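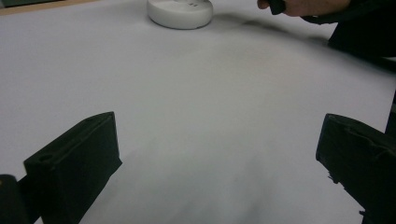

Tresby White Tabletop

Tresby is a small image set of white things on a white work surface. It was put together for checking exposure, edge finding and object masks where the item and the background are close in color.

Version date: Friday, January 19, 2018
Maintainer: Karine Kowalchuk
Labels: Davina Matheson

Contents

The set holds 2,000 images in 50 folders. Each folder covers one placement of one item. File names start with the folder number, followed by the view (near or table) and the image number.

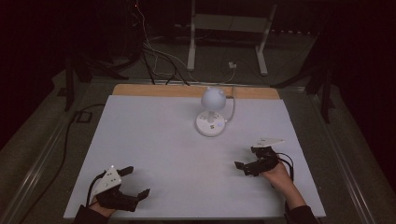

Surface: a white covering or board on a table, with a strip of light wood at the far edge. The strip is labeled separately as "edge" and should not be merged with "surface". Shadows on the white area stay part of "surface".

Main item: white, with a round base, an upright stem and a white power cord. The item is listed in items.csv as "round_base_white". Base and stem share one mask. The cord has its own mask, which ends where the cord goes over the wood strip and out of view.

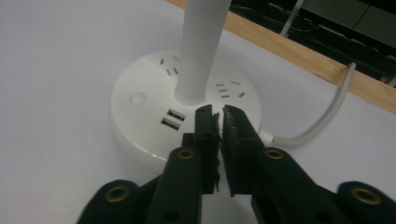 Small details on the base are not masked in this version. Openings, buttons and printed marks all count as base. We may split them out in the April update, starting with the near views.

Known problems

In up to 30 images the mask along the lower rim of the base is a few pixels too wide, mostly where the rim meets its own shadow. Folder 93 was numbered by mistake. It belongs between 41 and 42, and the index already lists it there.

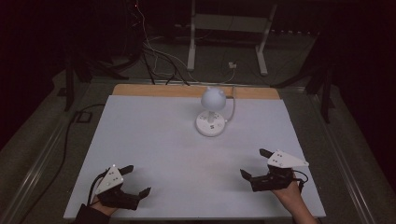 White balance was left as shot. Some views of the surface look gray next to others, so adjust per folder if you need them to match.

Use

Free for research and teaching. Please keep this file with any copy you pass on. Send label corrections to Davina with the folder and image number.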